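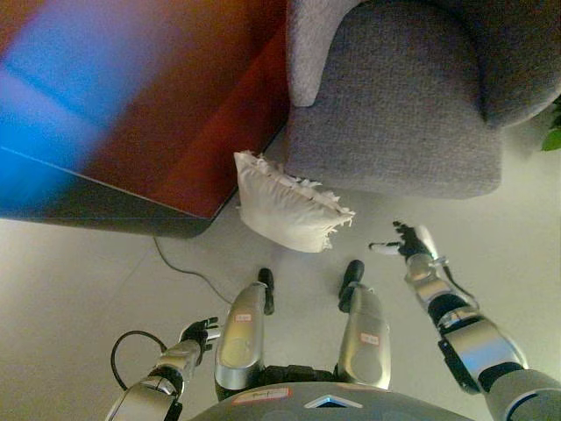
Salon, côté fauteuil : coussin au sol, câble sous le meuble.

Fiche de contrôle du logement meublé
Logement : Drollance, rez-de-chaussée
Date du passage : 30 mars 2025
Contrôle fait par : Eduard Dvořáček
Copie à : Siu-ming Tse (gestion), Radomír Oravec (entretien)

Cotation : C = conforme, R = à reprendre, U = à reprendre avant la prochaine arrivée, SO = sans objet.

1. SALON

1.1 Passages dégagés entre la porte et les sièges : R
Coussin blanc au sol entre le meuble brun-rouge et le fauteuil gris. À ramasser avant tout passage d'aspirateur.

1.2 Câbles et rallonges : U
Un câble noir fin sort de dessous le meuble et traverse le sol clair. On se prend le pied dedans en allant vers le fauteuil. Déjà noté au passage de septembre. À faire courir le long de la plinthe et à fixer avec des attaches adhésives. Ne pas le glisser sous un tapis. Si la longueur ne suffit pas, déplacer l'appareil et non ajouter une multiprise.

1.3 Coussins et textiles : U
Le coussin blanc présente des touffes blanches sur un côté. À l'entretien de dire si c'est la couture qui a lâché ou la garniture qui sort. Dans les deux cas il ne reste pas dans le logement en l'état : les arrivées prévues comprennent un enfant en bas âge. Recoudre si le tissu tient, sinon remplacer. Vérifier les autres coussins du même lot dans la réserve.

1.4 Fauteuil : C
Tissu gris, accoudoirs et assise contrôlés à la main. Pas de jeu dans les pieds. Passer quand même la brosse sur l'assise.

1.5 Meuble haut brun-rouge, stabilité : R
Le meuble bouge légèrement quand on tire sur le haut. Fixation murale à resserrer, voir si la cheville est encore bonne. Radomír a les équerres.

1.6 Espace entre le meuble et le fauteuil : C
Étroit mais suffisant. Ne pas y ranger de sacs ni de chaussures.

1.7 Plante : C
À côté du fauteuil. Espèce à confirmer par la gestion, le prochain locataire vient avec un chat.

1.8 Revêtement de sol : C
Pas de bord relevé. Essuyer après l'arrosage.

2. ENTRÉE

2.1 Éclairage : C

2.2 Serrure et clé de secours : R
La clé accroche au deuxième tour. Graphite, pas d'huile. Le double est dans le boîtier Tuvlow, code changé ce jour et transmis à Siu-ming Tse par téléphone.

2.3 Paillasson : R
Il glisse. Sous-couche antidérapante à couper aux dimensions, il en reste un rouleau chez Balaskas.

3. CUISINE

3.1 Extincteur, date et accès : C

3.2 Couverture anti-feu : C

3.3 Prises près de l'évier : C
Différentiel testé, déclenchement normal.

3.4 Tiroir à couteaux, blocage enfant : U
Loquet cassé. Pièce à commander chez Plokberg, référence notée au dos de la version papier.

3.5 Produits d'entretien en hauteur : R
Le liquide vaisselle et les pastilles étaient sous l'évier. Remontés sur l'étagère. Merci de le rappeler à l'équipe de ménage.

4. CHAMBRE

4.1 Détecteur de fumée : C
Bouton test pressé, alarme entendue depuis l'entrée.

4.2 Fenêtre, limiteur d'ouverture : C

4.3 Lampe de chevet : R
Interrupteur dur. Encore utilisable, à changer quand on passera pour le reste.

4.4 Lit superposé : SO

5. SALLE D'EAU

5.1 Tapis de douche : C

5.2 Température de l'eau chaude : C

5.3 Joint du bac : R
Noirci dans l'angle. À refaire au prochain créneau libre, compter une journée sans douche.

COMMENTAIRES

E. Dvořáček : trois points en U, les 1.2, 1.3 et 3.4. Je ne valide pas l'arrivée tant que les deux premiers ne sont pas faits. Pour le loquet, on peut vider le tiroir et mettre les couteaux en haut en attendant la pièce.

S. Tse : d'accord. Budget coussin et attaches accordé, plafond de 21 euros, au-delà me demander. Pour la plante, je la fais enlever si je n'ai pas de réponse d'ici l'arrivée.

R. Oravec : je prends le câble et l'équerre dans la même visite. Le coussin, je regarde la couture sur place. Il me faut quelqu'un pour tenir le meuble pendant le perçage, Derek Sowerby est disponible le matin.

E. Dvořáček : vider le meuble avant de le bouger. Reporter la date de reprise en face de chaque point et me renvoyer la fiche signée.

Reprises
1.2 fait le : ........ par : ........
1.3 fait le : ........ par : ........
1.5 fait le : ........ par : ........
3.4 fait le : ........ par : ........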